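How I fold zip-up jackets so they stay folded

Sep 24, 2024

I used to be a terrible folder of jackets. T-shirts, fine, towels, fine, but anything with a zip went into the drawer as a sort of sausage and came out looking like I'd slept on it. Then my neighbour Mulugeta Feyisa showed me how he does his (he has three boys and a very small wardrobe) and I've been doing it his way since April, with a few changes of my own.

You'll want a flat surface a bit wider than the jacket with its arms out. I use the kitchen table. The bed works too, but it's squashy and the folds drift.

Start by doing the zip up. All the way, right to the top! I skipped this for years. An open zip lets the two fronts slide about and you end up with one side longer than the other. If the slider sticks, rub a pencil along the teeth and try again.

Lay the jacket face down and give it a good smooth from the middle outwards. Fleece and chunky knits hang on to their creases, so lift the hem and give it a little shake if it's bunching underneath. Pull the hood flat, if there is one, and fold it down over the shoulders.

Now bring one side in towards the middle, sleeve and all, then fold the sleeve back down so it runs straight along the body. Do the same on the other side. You should have a long rectangle – mine is usually a bit fatter at the top, and that's fine.

Fold the bottom third up, then fold again so it meets the collar. Turn the whole thing over and tuck in any zip that's poking out.

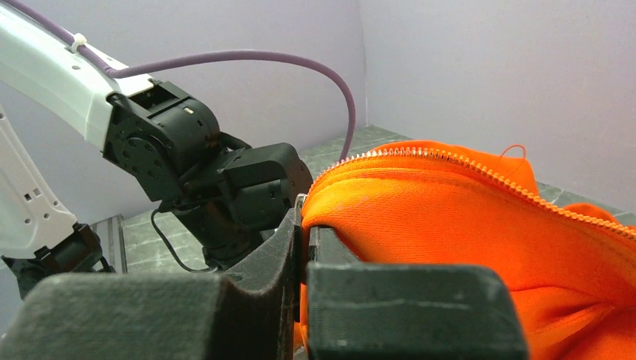
While you've got it in your hands, have a look for loose threads near the zip. Don't pull them! I pulled one on my green cardigan and lost six stitches in one go. Snip it short if it's only a stray end, or if it's a loop, ease it through to the inside with a blunt needle.

For storage, I stand mine on their folded edge in a drawer, like files. Seven fit in my Drunora drawer if I don't cram them, thick ones at the back. Shelves are fine as well, only keep the piles low or the bottom one gets flattened and you'll never wear it.

Next time I'll do padded coats, which are a whole other battle.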